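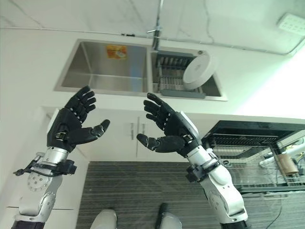
Skoltari, April

We've had the Sudine two-arm kit on trial at the kitchen sink and I'm rather smitten (sorry, dishwasher). The hands are the star! Five black fingers each, proper thumbs, and the sales sheet promises 3000 hours before a service. Setting up took me 43 minutes, most of it spent hunting for the right menu. Plates are the next job on my list, then mugs if I'm feeling brave. Gönül Tokgöz has the trial kit until the end of the month, so drop her a line if you'd like a turn – mornings are best.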